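Laborbuch Textilhandhabung, Standort Brudau
Eintrag vom Sonntag, 20. April 2025
Betreff: Bedarfsplanung Greifer und Zubehör, zweiter Beschaffungsabschnitt

Die im Februar aufgestellte Bedarfsliste ist in mehreren Positionen zu ändern. Grundlage sind die laufenden Arbeiten am zweiarmigen Aufbau mit Kleidungsstücken aus Strickware. Der bewilligte Rahmen für Verbrauchs- und Ersatzteile beträgt unverändert 3000 Euro; eine Aufstockung ist in diesem Abschnitt nicht vorgesehen.

Position 1, Greiferfinger: Das Angebot von Prirneo umfasst 2 Sätze einschließlich Befestigungsmaterial. Vor der Bestellung ist festzulegen, welche Fingerform für das Aufnehmen an der Stoffkante beschafft werden soll. Ein gemischter Satz ist laut Angebot nicht lieferbar.
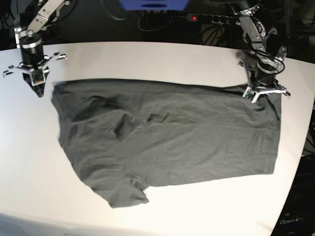 Position 2, Kabel und Zugentlastung: Hier liegt bislang nur die Preisliste von Pleltel vor. Es wird um ein schriftliches Angebot mit Angabe der zulässigen Biegeradien gebeten. Die Leitungslängen sind vorher am Aufbau nachzumessen, und zwar bei ausgestreckten Armen. Die Lieferzeit beträgt 13 Werktage – eine Bestellung nach Monatsende käme für die nächste Messreihe zu spät.

Position 3, Textilien: Beantragt werden 48 T-Shirts einheitlicher Größe, einfarbig, ohne Aufdruck. Helle Ware ist auf der weißen Tischplatte für die Auswertung ungünstig und wird gestrichen. Lieferant wie bisher Humphreys.

Position 4, Kameramodule: Ersatz für die Module an den Greifern, je Seite eines. Noch offen ist, ob Halter mitbestellt oder in der Werkstatt gefertigt werden. Bei Eigenfertigung bitte Maschinenzeit anmelden.
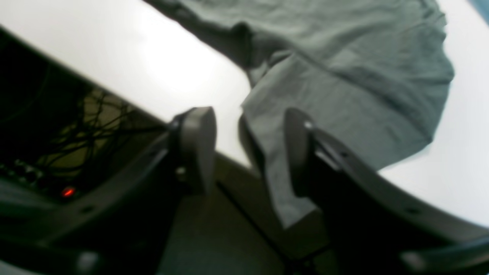

Abb. 2: Stoff an der Tischkante zwischen den beiden Greiferfingern, Ansicht vom Greifer aus.

Zurückgestellt wird der Tisch mit größerer Arbeitsfläche. Für überhängende Stoffteile ist zunächst ein eigener Versuchsablauf zu beschreiben; danach wird über die Anschaffung neu entschieden. Die Position verbleibt mit dem Vermerk »ruhend« in der Liste.

Offene Punkte: Vergleichsangebot zu Position 1 einholen, Kostenstelle für Position 3 klären, Lagerbestand an Schrauben und Kabelbindern aufnehmen. Die geänderte Liste wird im Laborordner unter »Beschaffung« abgelegt.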